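Tovora Junior Hockey Officiating: Frequently Asked Questions

Updated April 2024

Who can apply to officiate?
Anyone who turns 14 before the season opens and can skate forward and backward at a steady pace. Applicants under 18 need a signed consent form. Prior playing experience is not required, but the on-ice test assumes that you can stop in both directions and pivot without losing the puck from view.

What certification levels are used?
There are four. Level 1 covers linesman duties for under-11 and under-13 games. Level 2 adds referee duties in the same age groups. Level 3 covers under-15 and under-18. Level 4 is required for any playoff game in the Sinaga Division and for all games at the Nevley Cup.

How is the written test scored?
The passing mark is 88 percent at every level. The test is open book for Level 1 and closed book for all others. A failed test can be retaken once after seven days. A second failure closes the application for that season.

Do I need to repeat the test every year?
Level 1 and Level 2 officials repeat it every year. Level 3 and Level 4 officials repeat it every second year, unless the rule book has changed in the sections on icing, checking or goaltender contact. In that case a short supplement is sent out by email and must be returned before the first assignment.

How are games assigned?
Assignments are made through Vivcombe, the scheduling system used by all rinks in the league. Officials enter their open dates, and the system matches them by level, travel distance and rest time. Last season it handled 3,501 game slots. An official may not be assigned more than three games in one calendar day, and there must be at least one hour between the end of one game and the start of the next if the rinks are different.

Can I turn down an assignment?
Yes, up to 48 hours before the scheduled start, with no penalty. Inside 48 hours the assignment has to be released by phone. Two late releases in one month move the official to the bottom of the matching list for the next month. 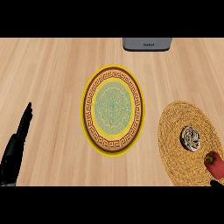
Requests to swap games are handled separately. Both officials must hold the level listed for the game, and both must confirm in Vivcombe. A swap that has been confirmed by only one side is not valid, and the original official remains responsible for the game.

What equipment must I supply?
A black helmet with half visor, a league-pattern striped sweater, black pants, elbow pads, shin guards, skates with white laces and a finger whistle. The league supplies the crest and armband. Plastic whistles with a pea are not accepted.

How are fees paid?
Fees are paid twice a month by direct deposit. Travel is added when the one-way distance is over 30 miles. If a game is canceled after the official has arrived, the full fee is paid. If it is stopped before the end of the second period, the full fee is also paid.

When is a game report required?
For every major penalty, match penalty, game misconduct or injury that ends a player's game. The report is due by noon on the following day. State the period, the clock time, the player number and what was observed. Leave out any opinion on the length of a suspension.

What should I do if a player is seriously hurt?
Stop play, clear the area and signal the bench medical staff. If no medical staff are present, the home team manager calls 911. Do not move the player or remove the helmet. Play does not restart until the ice has been cleared and both benches have been told.

Related items
Level 1 Clinic Dates and Rinks
Icing and Hybrid Icing: Rule Summary
Vivcombe Login Help
Nevley Cup Officiating Roster Policy
Game Report Form (printable)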